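Office chair (the mesh-backed sort)

Sep 28, 2018, by Thilini Sikder

An office chair is a seat made for working at a desk, and the kind I get asked about most is the ergonomic one with a mesh back. I've been keeping these household entries going for a while now and I was amazed to find I'd done footstools, piano stools and deckchairs but never the thing I sit on all day! So, chairs.

The mesh back is a sheet of woven or knitted plastic thread stretched across a rim. It gives a little when you lean and it lets air through, so your shirt doesn't stick to you in a warm room (my old padded one was dreadful for that). The seat may be mesh as well, or foam with a cloth cover. People argue about which is better and I go with foam, having tried a Salumine with a mesh seat in May and come away with a red line across the back of both legs.

Not every mesh chair has a headrest. Where there is one it's usually on a post that slides up and down, and on the better ones it tilts too. It is meant for leaning back, reading something long, or having a think. Most people who are typing or peering at a laptop come forward and leave it alone, and I'm one of them, though I'd miss it on the phone.
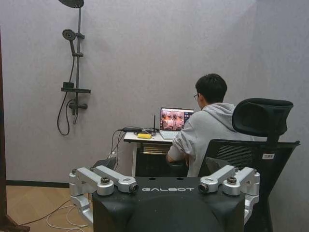

Kamrul Biswas told me that he took his headrest off after a fortnight and never put it back, as it kept catching the hood of his jumper, and that a chair without one goes under a shelf far more easily. Fair enough. I've kept mine but I do set it higher than the makers suggest.

Setting one up is simple enough. Feet flat on the floor, thighs more or less level, and then see where your elbows land against the desk top. On a small desk with thin legs you've got plenty of knee room, but the armrests can bump the edge, so look for ones that drop. Push yourself right to the back of the seat before you judge the lumbar bit, otherwise you'll think it's in the wrong place (I did, for weeks).

Makers often put a sticker somewhere on the chair with the model and the batch. Copy it down before it wears off! I couldn't get new castors for my Derura until I'd found the number, and by then I'd had the whole thing upside down on the rug for 20 minutes.

For cleaning, use the soft brush on the vacuum and then a damp cloth with a drop of washing-up liquid. Crumbs collect where the mesh meets the rim. A cotton bud gets them.

Comments

Moushumi Howlader: Lovely entry, but you've left out gas lifts. Mine sinks through the morning and I'm at chin height by lunch.

Thilini Sikder: Gas lifts are getting their own page, I promise.

Paavo Juntunen: My mesh one is 10 years old and only the arm pads have gone. I wrapped them in bicycle tape.

Filed under: Furniture, Seating, Desks and studies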